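Walholm Home Drinks Table - Owner's Guide
Section 5: Laying Out the Table
Revised 9/6/26. Text by Wilfredo Talavera

By now you have the table standing level, the legs tightened, and the packing material out of the way (if the table still rocks a little, please go back to Section 2 before you put any glass on it). This section covers the part most people were looking forward to when they opened the box, which is deciding where everything lives. We suggest a layout below for lemon drinks and iced tea, the sort of thing you'd make for family on a warm evening, but the table is yours and you're welcome to move things about once you've tried it our way a time or two.

5.1 What to gather first

Bring everything to the table before you begin. It's tempting to start slicing and fetch things as you need them, and I did it that way myself for years, walking back and forth to the kitchen with sticky fingers.

From the set, or from your own cupboards:

The Rollaris wire bottle rack
The Walholm serving tray
One cutting board with a handle
One Kadex muddler
One plastic fruit knife
One small bowl for peels and seeds
One bowl for ice, with a scoop
One plate for finished slices
A cloth, folded

From the store:

Bottled tea, cola or syrup, whichever your household likes
Lemons, firm and heavy for their size
Ice

Note: The tray, plate and bowls come in several colors, and the colors are packed as they come. If you bought the Björklund bundle, your board and rack are in a separate carton with its own short leaflet. The leaflet repeats the care instructions in 5.6, so you only need to read them once.

5.2 Placing the rack and the tray

1. Wipe the tabletop with a damp cloth and let it dry. A new surface can have a little dust on it from the carton, even when it looks clean.

2. Set the rack at the back of the table, in the left corner. Turn it until all of its feet are down and it doesn't tip when you press lightly on each side.

3. Load the bottles with their caps on. They'll sit at a slant, and that's how they're meant to sit. Turn the labels toward you if you have more than one kind of drink.

4. Put the tray at the back, near the middle, with a hand's width between it and the rack. You want room to lift a bottle out without knocking the tray.

5. Lay the folded cloth to the right of the tray, and the peel bowl to the right of the cloth.

Caution: Don't store open bottles in the rack. Even a cap that feels tight can seep when the bottle is lying at an angle, and sugar syrup is miserable to get out of the wire loops once it has dried.

5.3 The cutting side

The front right of the table is for cutting and mashing. If you're left-handed, swap everything in this part over to the other side, including the plate, and don't feel you have to apologize to the guide for it.

1. Place the cutting board flat, with its handle pointing toward the middle of the table. Some people like it the other way so the handle can hang over the edge, but sooner or later a sleeve or a small child will catch it.

2. If the board slides on your tabletop, dampen a paper towel and spread it underneath.

3. Put the plate across from the board, on the other side of the table, leaving the middle open.

4. Halve your lemons crosswise. Leave the halves on the board with the cut faces showing until you need them, and keep them off to one side so you still have a clear strip to work in.

5. Keep the knife and the muddler on the board as well, where you can put your hand on either one without looking for it.
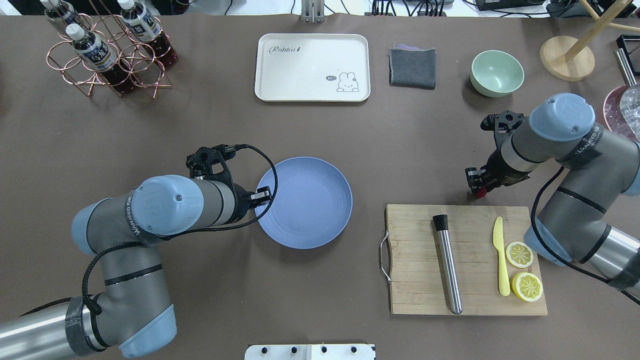

A word about the muddler, as it's the piece we get the most mail about. The rubber tip is there to be kind to your glasses and your pitcher, and it should be pressed and turned. Please don't pound with it. Five slow turns will get the juice and some of the oil out of a lemon wedge, and more than that starts to bring out the bitterness in the white part of the peel. If you like it bitter, then of course carry on, my sister does. Muddle in a sturdy glass or in the pitcher, with the cloth underneath to stop it sliding, and go in gently at first.

Note: The Kadex tip pushes on and pulls off. After washing, check that it's seated all the way before you use it again.

Caution: The plastic knife will not cut you as easily as a steel one, and we chose it partly for households where the children like to help. It still has an edge. Store it flat, and stay at the table when little ones are using it.

5.4 Leaving enough room

The most common mistake we see, in the photos people kindly send us, is a table with too much on it. Every bowl in the house comes out, then the napkins, then the flowers, and by the time the first guest arrives there isn't a spot left to set down a glass. Our advice is to lay out the back row and then stand there a moment before you add a single thing more. 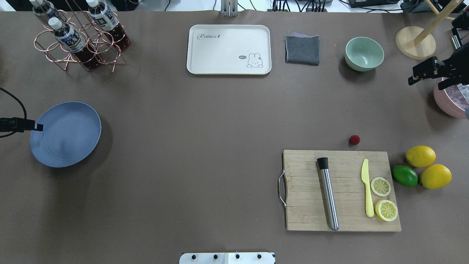 Spacing matters more here than lining things up neatly. Lift each piece straight up and put it down again, and if your knuckles brush the one beside it, move the two apart. The tray especially should go out with nothing on it, the way ours sits there with only its Rabbit lettering and the little cartoon rabbit in the corner, and the same goes for the mint-green bowl over past the gray cloth. Both will fill up quickly enough once you start. I used to put the glasses on the tray ahead of time because it looked welcoming, and then I had to take them all off again to pour - so now they wait on the sideboard until the pitcher is ready.

To check your spacing:

1. Take one bottle from the rack, carry it to the middle of the table, and put it back. Nothing should wobble or need to be moved.

2. Pick up the cloth, unfold it, fold it again, and return it to its place.

3. Slide the tray toward you with both hands, as though it had full glasses on it. You should be able to bring it to the front edge in a straight line.

If any of these gave you trouble, take one item away and try again. In a small room, the first thing I'd give up is the plate, as the slices can go straight from the board into the pitcher.

5.5 Ice

Ice goes out last. Set up everything else, call people in from the yard, and only then go to the freezer. Ice that's been standing for 10 minutes on a hot day has already started to stick together, and you end up chipping at it with the scoop while everybody watches.

1. Choose a bowl with a wide mouth. A deep, narrow one looks elegant but makes it hard to get the scoop in at a comfortable angle.

2. Chill the bowl in the refrigerator beforehand if you've got the space.

3. Fill it with ice to a little below the rim.

4. Rest the scoop in the ice with the handle sticking out over the side, pointing away from the cutting board.

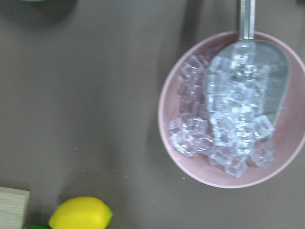 5. Break up any clumps with the edge of the scoop before you serve. Work from the side of the bowl inward and use short pushes.

6. When you fill a glass, bring the glass to the bowl and keep it low. Carrying a loaded scoop across the table is how cubes get on the floor, and a cube on a tile floor is a nasty thing to step on in socks.

Caution: Never dip the glass itself into the ice. If it chips, you can't see the piece, and all of the ice has to be thrown out.

Note: A puddle will form under any cold bowl sooner or later. Mop it up with the cloth as you go. The tabletop finish can take a short soaking, but water left standing overnight may leave a pale ring, and we can't replace a top for that under the warranty.

For a pitcher to go with this layout, I use 1000 ml of cold tea, the juice of 2 lemons, and whatever wedges are left on the board, muddled as in 5.3. Sweeten it to suit yourselves. I put the ice in the glasses and leave the pitcher without any, and then the last person to be served gets a drink that tastes the same as the first.

5.6 Clearing up

Try to do the lemon first, while the drinks are still being enjoyed. Juice left on a board dries to a tacky film, and it's a much longer job the next morning.

1. Scrape peels and seeds into the peel bowl.

2. Wash the board by hand in warm soapy water, rinse it, and stand it on its edge to dry. Don't leave it soaking in the sink and don't put it in the dishwasher.

3. Pull the tip off the muddler and wash the two parts separately.

4. Empty the ice bowl, then wash and dry the scoop. Dry it well where the handle meets the blade.

5. Take the bottles out of the rack and wipe down the wire with a soft cloth. Avoid scouring pads, which will mark the color.

6. Wipe the tray on both sides. Any printed design should be cleaned with the soft side of the sponge only.

7. Go over the tabletop with a damp cloth, then a dry one.

If you're putting the table away for the season (we do ours in October), wrap the rack in an old towel and lay it on top of the tray, with nothing heavy over it. The board likes a light rub of food-safe oil before storage. Folding the legs and packing the table back into its carton are covered in Section 6.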